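Equipment Plan and Cost Notes for the Tabletop Sorting Station

Maintained by Fung-ping Kan. Last edited 12/02/2025.

About this folder

These notes explain how we plan and budget the sorting station: one humanoid upper body, one table, small parts and a wooden organizer with slots. The folder holds the item list, the quotes we received and a short text on each decision. Prices are in US dollars and without tax.

Files

items.csv – one row per item, with supplier, unit price and status
quotes/ – quotes from Andley and Brondum as we received them
layout.txt – floor plan measurements and marking colors
decisions.txt – what we chose and why

Status values

The status column has one of these words: wanted, quoted, ordered, here. Please do not write "maybe" in it. If you are not sure, use wanted and write your doubt in the notes column.

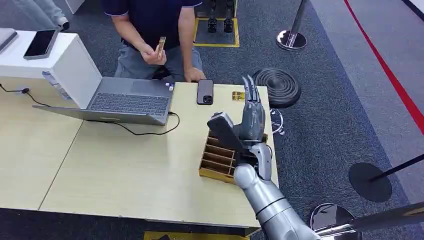 Hands are the most difficult line in the budget. Andley sells them singly, but the service contract covers only pairs, so the second hand has to be in the plan from the first year. When you compare quotes, ask also about the length of the fingers. With a tray like the wooden one under the hand, the partitions make narrow slots, and a fingertip that is too thick is money spent wrong. We asked both suppliers for a drawing of the fingertip, and only Brondum sent one before the end of November.

Small items

Small items are easy to forget, and together they become a real sum. We keep 2000 in reserve for cables, spare fingertips, floor tape and barrier posts. The posts are 179 each from Yeh, and the plan has 4 of them. Floor tape is cheap, but it should be replaced when the edge comes up, so it is a yearly cost and goes in the yearly sheet.

For the organizer we compared wood and plastic. Wood costs more and can be repaired by us. Plastic trays come in fixed sizes, and a change in the parts means a new tray.
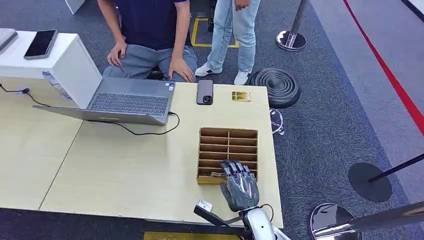

Delivery times matter as much as prices. The Flelloron controller needs about 17 weeks from order, so it must be ordered first, even if the table and the seats are not decided yet. Everything from Yeh comes from stock and can wait until the floor plan is signed.

Known gaps

Insurance is not in items.csv.
Shipping for the Brondum quote is missing – I have asked again.
The cost of the operator's time is kept in another sheet.

Changes

If you add a row, put your initials in the last column and keep the old price when a new quote arrives.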